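Programs > Visual Arts > Grantee Reports

Last updated: Thursday, December 18, 2025

PROGRESS REPORT TO THE DROVARETTI FUND
Grant: Ilo Illustration Residency, second reporting period
Submitted by: Wyn Gape, Program Manager, Bevan Drawing Workshop

1. Overview

The period under report began in August and covers the main studio phase of the residency. The grant supports five illustrators in producing a shared set of finished drawings for print and for classroom use. Of the 100 drawings promised in the original proposal, 96 have been completed, reviewed and scanned. The remaining four are in ink and will be delivered with the final report.

The residents agreed early on to work from a single theme, "Small Hours," covering the people and animals that are awake while a town sleeps. The theme has held up well. It allowed for humor in some sets and a more serious tone in others, and it gave the younger residents a clear starting point when they joined the project.

2. Studio work

Each resident kept a sketchbook throughout the period and submitted it for review at the monthly meeting. Pages from the sketchbooks will not be published, but the Fund may view them on request. Thumbnails were approved before any finished work began. This slowed the first weeks and saved a good deal of redrawing later, particularly on the two-page spreads.

Most of the finished drawings are in pen and wash. One resident moved to digital color partway through and has asked to remain with it. We agreed to this on the condition that the line work is still done on paper, so that the set can be exhibited as originals.

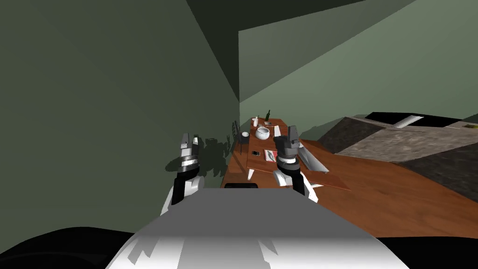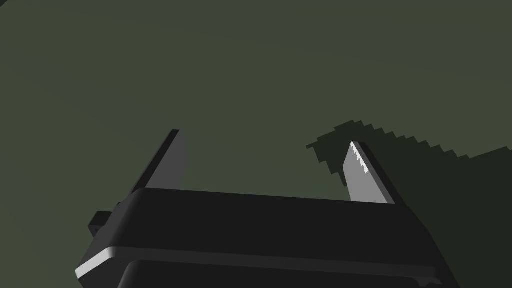
The question of backgrounds took up more of our review time than any other. Several of the early drawings were crowded, with rooftops, lamps and foliage competing with the figures, and the printed proofs confirmed that they were hard to read at postcard size. Farhad Ghorbani, our lead tutor, asked the residents to try one drawing each against a single even tone, much like the plain dark green behind the gripper in the second picture, and to let the outline of the subject carry the page. Three of these trial pieces were strong enough to go into the final set. The others were kept as studies, and the residents have since used a mix of full and plain backgrounds.

3. Public program

Open studio afternoons were held throughout the period and drew 327 visitors in total. Attendance was highest when a drawing activity was offered alongside the display – visitors stayed longer and were more willing to talk with the residents about their work. We intend to keep this format for the closing exhibition.

Feedback cards were collected at the door. The most frequent request was for smaller, less expensive prints. We have added a postcard series in response, and the residents will be paid for each design used at the rate set out in the grant agreement.

4. Difficulties

Paper supply was the main difficulty. The hot-press stock specified in the budget was out of production for part of the period, and the substitute did not take wash evenly. Nine drawings had to be restarted. The cost was met from the materials reserve, and no additional funding is requested.

The Miltton Gallery has also moved our exhibition to its upper room. The room has less wall space but better light, and the hanging plan has been revised to suit. Framing sizes are unchanged.

5. Next period

The remaining work consists of the last four drawings, color correction for the printed portfolio, and installation at Miltton. Captions are being drafted by the residents and will be edited by Mr. Ghorbani. We ask the Fund to confirm the wording of its credit line before the portfolio goes to the printer – a proof of the credits page is enclosed with this report, along with the statement of expenditure.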